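January 1, 2023
By the Flurkden Riders Desk

How long is the break-in on the Skundatari 519?

Keep it under half throttle for the first 219 miles, then book the first oil change. 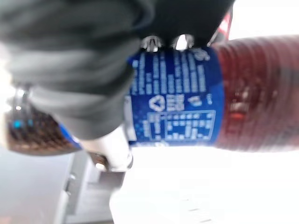

RIDING AND TOURING

Can I take a passenger?

Yes. Add preload at the rear shock before you set off.

What does the luggage rack hold?

20 pounds. Soft bags are fine if the straps clear the exhaust.

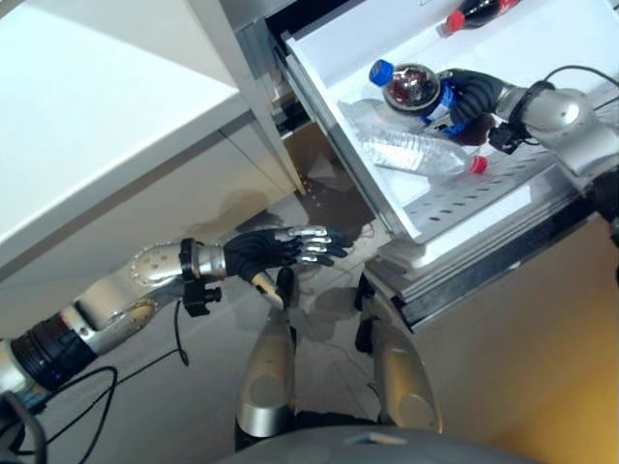
A soda bottle and an open refrigerator drawer.

Is the Lozano seat still sold?

It went out of stock in December. The Fostisness shop takes back orders.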